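In defence of folding on whatever is nearest

My mother folded on the kitchen table and wouldn't hear of any other spot, and for years I thought that was simply how it was done. I've come around since we moved to Sakstead. A fold wants a bit of width and a bit of give under your hands, and a hard, shiny benchtop lets everything slide away on you.

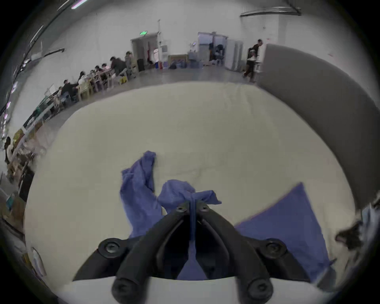
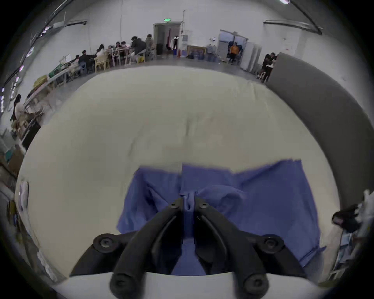

Kevin Brennan and I have argued over this since March, and he still favours the ironing board, bless him. I say go for something broad and pale with a soft cover, where a rumpled blue cloth shows up nicely and you can find its edges without your glasses. A few wrinkles underneath never hurt a tea towel, whatever colour it is.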